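부고·추모 기록 정리 사업 중간보고
제출: 분드턴 추모기록회
보고 대상: 피옹테크(Piątek) 기금 사업 담당자
보고 기간: 상반기 종료 후부터 9월까지

1. 사업 개요

본 사업은 분드턴(Bundton)과 웰트스테드(Weltstead) 두 지역의 지역신문, 장례식장 장부, 교회 소식지에 실린 부고를 한곳에 모아 유족과 후손이 찾아볼 수 있게 하는 것을 목적으로 한다. 전체 목표는 부고 3000건의 입력과 대조이다. 보고 기간 말까지 1278건의 입력을 마쳤고, 이 중 189건은 원문과의 대조가 끝나지 않아 공개하지 않은 상태이다.

입력은 올리비아 리스(Oliwia Lis)가, 유족 연락과 정정 요청 처리는 라센 벤무사(Lahcen Benmoussa)가 맡고 있다. 인원 변동은 없다.

2. 자료 수집

분드턴 지역신문 합본은 도서관에서 전부 열람하였다. 합본 가운데 두 권은 제본이 풀려 있어 낱장 순서를 맞추는 데 예상보다 시간이 걸렸다. 면수가 인쇄되지 않은 부록면은 앞뒤 날짜를 보고 순서를 정했으며, 근거를 비고란에 적었다.

웰트스테드 쪽은 장례식장 한 곳의 장부를 받았다. 다른 한 곳은 소유주가 바뀐 뒤 옛 장부의 보관 위치가 확인되지 않고 있다. 새 소유주에게 서면으로 문의하였고 회신을 기다리는 중이다. 교회 소식지는 네 곳에 요청하여 세 곳에서 받았다.

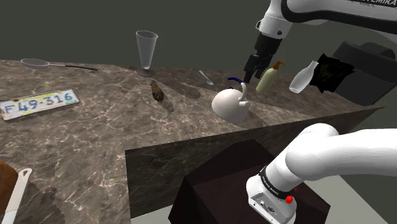
대리석 조리대 위의 로봇 팔과 연녹색 펌프 용기(시뮬레이션 화면)

3. 입력과 대조

입력 항목은 성명, 혼인 전 성, 출생지, 사망 연월, 직업, 유족 관계, 장례 장소, 출처이다. 당초 계획에는 혼인 전 성이 없었으나, 같은 이름의 고인을 구분하기 어려운 사례가 이어져 추가하였다. 이미 입력한 기록에도 소급하여 채우고 있으며 원문에 없는 경우에는 빈칸으로 둔다.

대조 과정에서 가장 잦은 오류는 유족 관계의 오독이다. 특히 오래된 부고는 사위와 며느리를 아들과 딸로 함께 적는 경우가 있어, 한 건의 부고만으로는 관계를 확정할 수 없다. 이런 기록에는 확인 필요 표시를 붙이고 배우자나 형제의 부고가 나올 때까지 보류한다. 보류 중인 189건의 대부분이 여기에 해당한다. 나머지는 인쇄 상태가 나빠 연도의 끝자리를 읽지 못한 것이다.

색인 프로그램은 계속 나닌(Nanine)을 쓰고 있다. 성씨의 여러 철자를 묶어 검색하는 기능은 설정을 마쳤다. 지명 검색은 옛 마을 이름이 현재 지명으로 연결되지 않는 문제가 남아 있다. 옛 지명 대조표를 만들고 있으며 다음 보고 때 첨부하겠다.

4. 유족 구술

부고에 적히지 않은 내용을 보충하기 위한 구술 기록은 40건을 계획하였다. 현재까지 진행한 면담은 모두 유족의 동의서를 받았고, 녹취록은 본인 확인을 거친 뒤에만 보관한다. 면담 장소는 유족의 집이 가장 많다. 전화 면담도 해 보았으나 사진첩이나 편지를 함께 볼 수 없어 내용이 짧았다. 고령의 유족에게는 면담을 오전 10시에 시작해 한 시간 안에 마치고 있다.

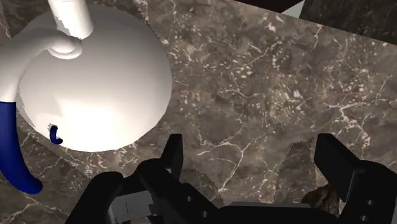
구술 질문지는 한 차례 고쳤다. 처음 질문지는 학력과 직장 위주여서 집안일을 주로 한 고인에 대해서는 적을 것이 적었다. 개정판에는 부엌, 텃밭, 이웃 왕래에 관한 문항을 넣었다. 위 화면의 조리대에 놓인 둥글고 흰 주전자 모양 그릇처럼 무늬 없는 살림살이도 질문 대상에 포함하여, 누가 쓰던 것이고 언제 꺼내 썼는지를 묻는다. 개정 이후의 면담은 녹취 분량이 늘었고, 고인의 형제나 이웃 이름이 새로 나와 보류 기록을 푸는 데 쓰인 경우도 있다.

5. 정정 및 비공개 요청

공개 기록에 대한 정정 요청은 대부분 이름 철자와 출생지에 관한 것이었다. 원문의 표기는 그대로 두고 정정 내용을 옆에 적는 방식으로 처리한다. 유족이 사망 원인을 가려 달라고 요청한 기록은 해당 문장만 비공개로 돌렸다. 유족 사이에 의견이 갈린 한 건은 공개를 중단하고 협의 중이다.

6. 예산 집행

복사비와 교통비는 계획 범위 안에서 집행하였다. 녹취비는 면담이 길어지면서 배정액에 가까워졌다. 사용하지 않은 장비 임차비 일부를 녹취비로 옮기고자 하며, 승인을 요청드린다. 세부 내역은 별첨 집행표에 있다.

7. 다음 기간 계획

웰트스테드 장부의 입력을 먼저 끝내고, 남은 교회 소식지는 수령하는 대로 착수한다. 소재가 확인되지 않은 장례식장 장부는 다음 보고 시점까지 회신이 없으면 수집 대상에서 제외하고 지역신문 부고로 대신할 예정이다. 옛 지명 대조표와 보류 기록 목록은 벤무사가 정리하여 함께 제출한다.

작성: 올리비아 리스
검토: 라센 벤무사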